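Print this page | E-mail this page

This site uses cookies to remember your reading preferences. Accept | Settings

Makhubela textile bench — notebook
May, entry 5. Written up by D. Hendricks

Purpose: find out why the knit samples come out of the wash stiffer at our bench than at Wudov, using the same detergent and the same programme.

Water first. Supply hardness at the bench tap read 142 mg/l as calcium carbonate, strip and titration in fair agreement. Bongani Maluleke has asked Wudov for their figure. Without it the comparison is one-sided.

Load: mixed jersey and sweatshirt cotton, 2074 g conditioned weight. Spun out, same load, with 751 g of water retained. That is low for fleece-backed cloth, so the spin is probably harder than the programme card states. A hard spin sets creases and flattens the pile, and could account for part of the stiffness by itself.

Detergent dosed by weight, no softener. Rinse water from the last fill still foamed slightly when shaken in a jar — residue not ruled out.

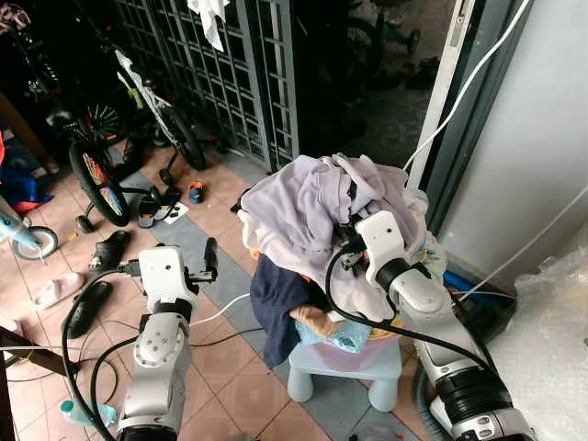
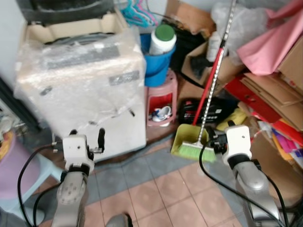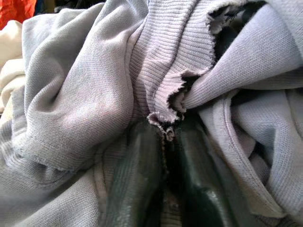 Laundry on the blue stool in the first, storage corner in the second, grey knits close up in the third.

Next steps

1. Repeat with one extra rinse, all else unchanged.
2. Repeat at the lower spin setting. Weigh before hanging.
3. Line-dry half of each load and tumble the other half. Lungile Mathebula to judge handle blind, swatches coded by Wian.
4. Descale the heater before run 3 and note the mass of scale removed.

Open point: the bending-length jig sticks at the low end. Readings from the previous entry should be treated as upper limits until it has been cleaned — do not copy them into the summary sheet.

Contact | Copyright Makhubela | Back to top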